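Search articles Go

Jhun Navarro has spent most of August rerunning other people's planners, and he's tired of the number 99.

"Everyone sends me 99 percent," he says. "Then I ask which starting poses they dropped." His own test at Flodico runs 1797 simulated trials on desk clutter. The Clavside planner got through 456 of them without a collision or a timeout.

I put it to him that simulation is the easy part. He doesn't argue. "Sure. The friction is a guess. But if your planner can't get a gripper into a box in a simulator, I don't want to hear about your warehouse."

What bothers him more is the tooling. The log viewer marks a run as a success once the arm stops moving - never mind where it stopped. He found that out after 30 runs. Clavside calls it a display issue. I've heard that one before.

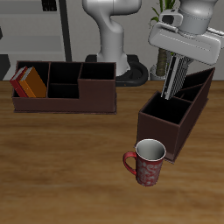
Simulated desk setup, gripper lowered into the right-hand organizer.

Would he put the planner on a real arm? "On mine? With the speed turned way down, and my hand on the stop button." He's asked for the raw logs twice and is still waiting.

12 shares | 4 comments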